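Kitchen Cell Simulation: Maintenance and Setup Report
Prepared for the Trarmont equipment fund
Period ending March

Summary
The simulated kitchen cell at Brundedton is back in daily use after the gripper model was rebuilt. Door-handle runs restarted in the second week of the period. One fault remains open, in the contact settings for the cabinet handle, and we ask for a small change to the budget lines to cover it.

State of the cell at the start
We inherited the cell from the Pomwood project with its settings spread over several files. The gripper was defined twice, once for display and once for contact, and the two versions did not agree on the length of the fingers. In practice this meant a finger could look clear of a surface and still register a touch. Runs stopped early and the logs gave no useful cause.

Work carried out
The two gripper definitions were merged into one. Finger length, jaw opening and housing outline now come from the same file, and a change in one place carries through to display and contact alike. The old definitions are archived and can't be loaded by mistake.

The wrist view was set up again from scratch. It had drifted from its mounting values during earlier edits – by how much we can't say, as the original numbers weren't kept. The new values are written into the setup sheet, and the start-up script refuses to run if they differ.

The cabinet door hinge was given more friction. Under the old setting the door swung on after the gripper let go, which made it hard to score a partial opening. It now stays where it is left.

We also moved the rotation marker so that it sits around the handle and follows it when the door moves. Operators use the marker to check the commanded direction before a run is released.

Checks
A full check was made of 1,816 stored runs by replaying them against the merged gripper. Of these, 14 ended differently from the original record. All 14 involved contact with the stone counter and have been marked for review. The replay ran overnight on the Alexiou workstation and needed no attention.

The routine check is now done every Sunday: reload the cell, open and close the jaws, compare the wrist view with the setup sheet, and replay 5 reference runs. The result goes in the cell log whether or not anything was found.

Open fault
The handle contact is still too stiff. When the jaws close on the bar at a slant, the solver sometimes reports a force well above the limit and halts the run. We have tried a softer pad setting, which cured the halts but let the handle slip. A shorter time step looks more promising, at the price of slower runs.

Budget
Spending is within the agreed amount. We would like to move 1,000 dollars from travel to computing time so that the shorter time step can be tested on the full set of stored runs. No other change is requested.

Wrist views from the rebuilt cell, with the jaws open in each:

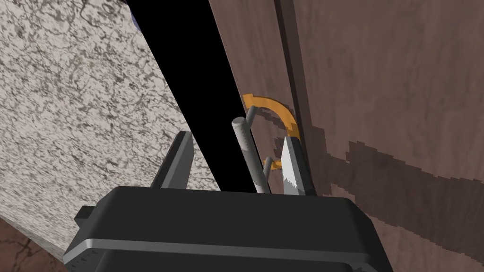
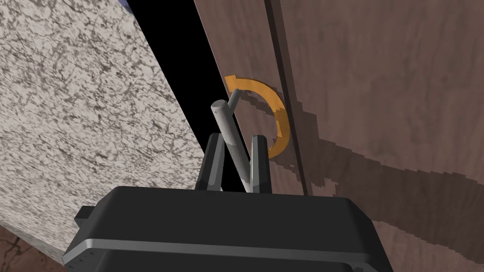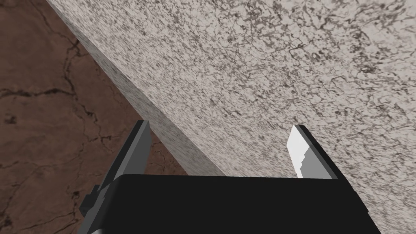
Alexiou has read this report in draft and agrees with the transfer, but asks that the softer pad setting be kept as a second option until the time step test is finished. The slipping may come from the handle's surface friction, Alexiou writes, "and that value hasn't been looked at since Pomwood." We will add it to the test plan before the computing time is booked.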